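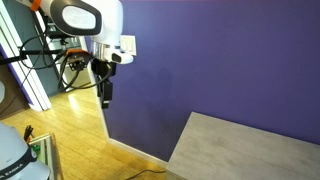 The Groleo Trial Kit is a box of wrist hardware for people who want to compare grippers and cameras on an arm they already own. You get two grippers, one camera mount, a cable bracket and the controller that ties them together, and you can swap between setups without taking the wrist apart every time. The order on the arm matters more than you'd guess! Camera mount off to one side of the steel flange, two-finger gripper hanging straight down under the wrist, cable bracket across from the camera so the two never fight for the same space. The cables run in loose arcs back from the bracket, and we like them that way. Pull them tight and the wrist joint will find the short one for you.

We started putting these kits together at Cimdale when Parveen Barua got tired of comparing gripper A on one bench with gripper B on another and then arguing over whether the difference was the gripper or the bench. Same arm, same table, same light, one part changed. It's a simple idea and it makes testing a whole lot more fun.

What's in the kit

Havel two-finger gripper, parallel motion, narrow fingertips
Danko two-finger gripper, same motion, wider pads, softer grip
Side camera mount with adapter ring
Cable bracket with strain relief and spare screws
Groleo controller with power supply
Cable set, 4 m
Hex keys, thread locker, printed quick-start card

The arm, the camera body and the computer are yours to supply. If you aren't sure your flange matches, send us the bolt pattern before you order and Nimal Majumder will check it against the adapter ring.

The two grippers

The Havel is the quick one. Its fingertips are narrow enough to get down beside small parts in a tray and lift one without bumping the next, and it opens to 55 mm. We love it for blocks, pegs, caps, battery cells, anything with two flat sides. It's fussier about round things. A marble will squirt out if your approach is a few millimeters off, and you'll want to slow the close down quite a bit.

The Danko forgives a lot more. The pads are wide and have some give, so a slightly crooked approach still ends in a decent hold. It's the one to hand a new person on their first afternoon. What you give up is reach into tight spots, and the pads pick up lint (a wipe with a damp cloth takes care of it).

If you only have time to try one, try the one you think you won't like. Chun-hung Liao was sure he'd be a Havel person and has had the Danko on his arm since October.

The camera mount

A wrist camera sees what the gripper is about to touch, and with this mount it sees it from the side, looking past the fingers. You can tilt it and lock it with a single hex screw. Start with the fingertips just inside the view at the bottom and go from there. Too steep and the fingers cover the part at the moment you need to see it; too shallow and you get a nice clear picture of your wall.

Glossy surfaces are worth an hour of your time. Clear trays, metal rims and a shiny floor with a window behind it all throw highlights that a camera treats as edges. We suggest running your first comparison on a dull tabletop and then bringing in the clear tray as a second round, so you know which problem you're looking at.

The controller

The Groleo controller stores a profile for each tool: weight, finger travel, closing speed, force limit, camera offset. Change the gripper, pick the profile, run the short check, and you're back to work. It holds up to 17 profiles, which is plenty even if you start making your own fingertips (and you will).

Force readings come out in a plain text log along with the finger position and a time stamp. No special viewer needed. Janaka Bepari wrote the log format and kept it boring on purpose, so it opens in any spreadsheet.

Routing the cables

Please read this part even if you skip the rest.

Mount the bracket first and the gripper second. Feed the cables through the bracket, snug the clamps by hand, then move the arm slowly through its full range with one hand near the stop button. Watch the loops at the far ends of the wrist rotation. If a loop straightens out completely, give it more slack. If it can swing down past the fingertips, take some back. Tighten the clamps only after that. Keep anything that runs along the floor away from where people stand.

Check the clamps again after the first full day. They settle a little.

A good first comparison

Pick five objects you really use. Put each one down in the same marked spot, run ten picks with the Havel, change over, run ten with the Danko. Write down the drops and also the near misses, meaning the times it held but you winced. Then shift the camera tilt by one notch and do it again. By the end you'll have a feel for your own setup that no spec sheet can give you, ours included.

Marjorie Oakley ran her first set with kitchen things, a sponge, a tea strainer, a rubber spatula, and the strainer is now part of our regular bench test. What a wonderful, awful object to grip.

Fit and limits

The kit bolts to the common round flange pattern used on many tabletop and research arms. The steel adapter adds a bit of length under the wrist, so update your tool length in the arm software before the first move. Both grippers are for light parts on an indoor bench. They aren't sealed, so keep liquids and fine dust away from them.

Fingertips are held on with two screws each and can be printed or machined in your own shape. Drawings come with the kit, and we're always happy to see what people come up with!

Borrow or buy

The kit can be borrowed for a month or bought outright. Borrowed kits come back in the same case, with every screw if you can manage it. Single parts, including spare pads, fingertips and longer cable sets, can be ordered separately. Write to the Cimdale bench team with your arm model, your camera model and a line or two on what you'd like to pick up.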